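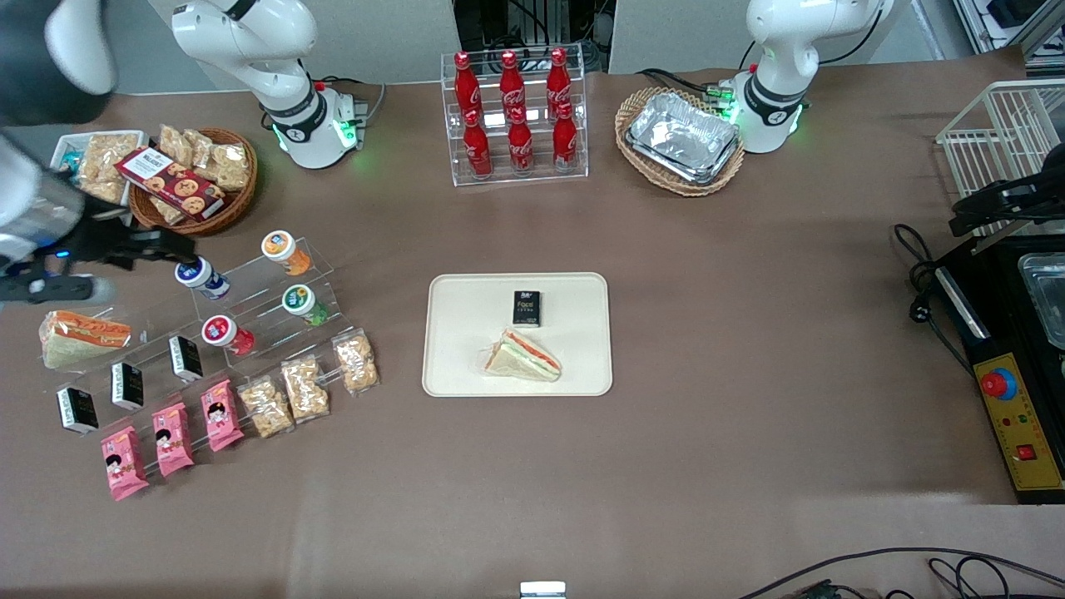
# Orkumow snack counter: recording notes and stills

Orkumow is a set of teleoperated demonstrations for training a two-arm policy on meal assembly. Recording runs at the Nyamweya bench, with Zawadi Ondieki operating and Pendo Mrema handling labels and review. The page covers the February layout.

**Counter layout, fixed camera.** Stock is grouped by type: bottles at the back center, cups and black drink cartons on the stepped acrylic stand, bagged snacks and the cookie box at the upper left. The cream tray in the middle is the only placement target. In this view it holds one black carton and a triangular sandwich on its side.

**Episode format.** Each episode is stored as joint positions for both arms, gripper opening, fixed-camera video and one line of instruction text. Episodes are trimmed to start at the first commanded motion. The current batch has 63 accepted episodes; 34 use both arms.

**Item notes.**

- Clear bags: grasp from the top edge. Reflections shift with the lights, so lighting is logged per session.
- Coca-Cola bottles: two tiers of three. Lower tier first – picks from the upper tier are labeled separately.
- Foil trays: stacked in the oval wicker basket. Double picks are kept and tagged, then left out of the default training split.
- Sandwiches: orientation on the tray is not scored in this version.

**Review.** Every episode is graded from 1 to 5 for smoothness and final placement. Grades of 4 and above go to training. Lower grades go to the Cesalov archive, with the reason code attached. An emergency stop ends the episode and it is not resumed.

**Open item.** Instruction text still mixes "carton" and "drink" for the same object. Pendo is relabeling the older files before the next export to Jivbridge.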